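Hokthorpe Local History Recordings: progress report to the Ezeani Fund
Covering the second half of the grant, to the end of December
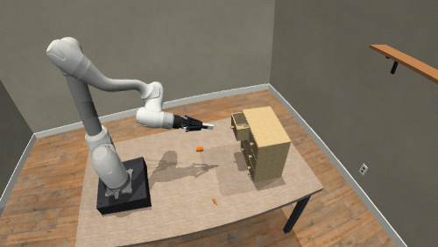 Where we are

The short version is that the tapes are nearly all copied, the catalog is nearly all wrong, and we have spent a little less than you gave us. Kelechi Bashir has asked me to say that the catalog is now being put right, and that she is the one doing it.

When we applied, we told you there were more than 2,000 cassettes in the Prustville library basement. We got that number from the label on the cupboard. A proper count gave us 2,962, the difference being a second cupboard behind the first. Of those, all but the last six boxes have been copied and checked by ear at the beginning, middle and end. The checking is slow. Several of the interviewers in the 1970s liked to leave the machine running through lunch.

What is on them

Mostly farm work, school, the cannery, the flood, and a feud over a drainage ditch that comes up in tapes made years apart by people who claim never to have spoken to each other. There is one full side of a man reading seed prices. We have kept it. Lawal Haruna thinks it will be useful to somebody and I have stopped arguing.

The Ginow tapes are the best of the lot. These are the ones made by the women who ran the boarding houses near the depot, and they are frank about their lodgers, by name. We are holding back a small group of them until families have been contacted. Letters have gone out. The replies so far range from delighted to a single line from a lawyer.

Problems

The original catalog was typed by at least three people, each with a different idea of what a date is. One filed everything under the first name of the speaker, so we have a great many Marys. Kelechi is re-entering every record by hand and expects to finish in March. I said February in my last report. I had not met the Marys yet.

We also lost nine working days to the cassette deck, which developed a taste for tape. Two recordings were damaged and both have been spliced. The repair came out of the equipment line.

Money

We have $1,000 left unspent under travel, as most of the people we meant to visit preferred to come to us and see the cupboards. We would like to move it to transcription, with your permission - the typist is quick but does not work for coffee.

Next quarter

Copy the remaining boxes. Finish the catalog. Open the first group of recordings to the public at the library, with headphones. Lawal has drafted the listening guide, and it currently runs longer than some of the interviews, so I will be cutting it before you see it.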